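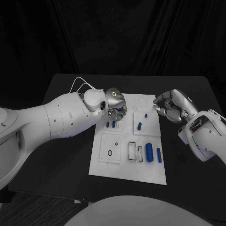

So the right arm is down again. If you read my last post you'll remember I was feeling pretty smug about the peg board, and I said something like "we should be running overnight by the weekend." Ha. Kuldeep printed that sentence out and taped it over the coffee machine.

What happened was this. We'd been doing the same little routine for days, left hand picks up a small blue peg, sets it into its plate, right hand goes after the bigger ones. Boring in the best way! Then on Monday afternoon the right hand stopped dead halfway through a reach and the console filled up with messages about lost communication with the fingers. I cleared it, re-homed the hand, ran it again, and it was fine for 23 cycles. Then it did the same thing. Then it was fine for three. You can imagine my mood.

My first theory was software, because I'd pushed a change to the grasp timing that morning and I always assume it's me. I rolled it back. Still dropped out. Harsh thought it might be a hot motor driver, so we let everything sit over lunch and started from cold, and it failed on the second try with a burrito still in my hand. (No food near the robots, I know, Urmila, I was standing in the doorway.)

What finally gave it away was watching the log next to the joint angles. Almost every dropout came with the wrist rolled well past 80 degrees, and the straighter reaches hardly ever failed. Once I saw that I hit the stop, locked out the power, and took the cover off the wrist. There's a bundle of red and dark wires in there and one of them had been rubbing on the inside edge of the housing. The insulation was shiny and flat on one side and I could see a tiny bit of copper. It was only touching when the wrist twisted far enough, so the hand would lose its connection for a moment and then behave perfectly while I poked at it.

I did a dumb thing next and I'm going to own up to it. I put a wrap of tape on the worn spot, left the cover partly open so I could keep an eye on it, and ran the routine at low speed to confirm the theory. It did confirm it, no dropouts at all with the wire held away from the edge. But Urmila walked in, looked at the open wrist, looked at me, and asked what would happen if a loose loop of wire got caught while the arm was moving. I didn't have a good answer. She was completely right, a hand that loses its brain for half a second is annoying, but a snagged power wire next to my face is a different kind of afternoon. We shut it down and filled out the form. There is a form. It has a box for "was the guard or cover in place" and I had to write no.

The part that bugs me most is that the left arm is the same model with the same routing, and it's never had a hiccup. Kanchan thinks the right one got its bundle tucked in a little tighter when it was put together. I opened the left one too and found a faint mark in the same place, so it was probably on its way.

The plan now is a proper replacement harness for the right side, a soft sleeve where the wires pass the edge on both, and a roll limit in the code until the parts get here, about 30 percent less travel than we had. That means the taller cylinder has to be approached from a different angle, so guess who's reteaching all those grasps. I've also added a check that pauses both arms if either hand goes quiet, even for a blink. It should have been in there from the beginning.

The harness is supposed to ship Thursday. Kuldeep's sign is staying up until then, apparently.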